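Can robots do real workshop chores yet?

Kutumport
2022-02-10
At Stondness we repair old office computers, and I wish to know if an arm can take over the memory work.
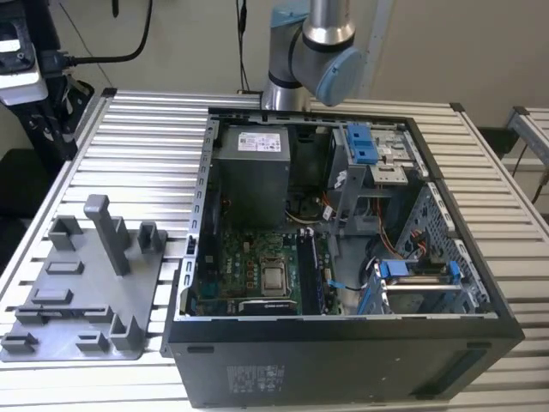
Tower on its side, cover removed.

Plodstead
Not for 200 mixed machines. Every case is different inside.

Kutumport
We have only 3 models, so I am more hopeful than you.

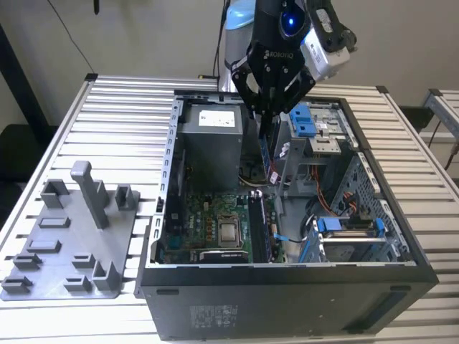 The same model comes again and again, and this helps a lot.

Karunaratne
I disagree with Plodstead - mixed cases are only more teaching.
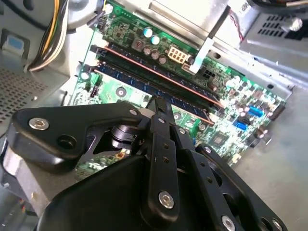
Memory is a fair test, I think. A person feels the click, a machine must measure it. With two modules in parallel slots and a finger pointing between them, there is little space for error.

Plodstead
Then ask it to fold a shirt.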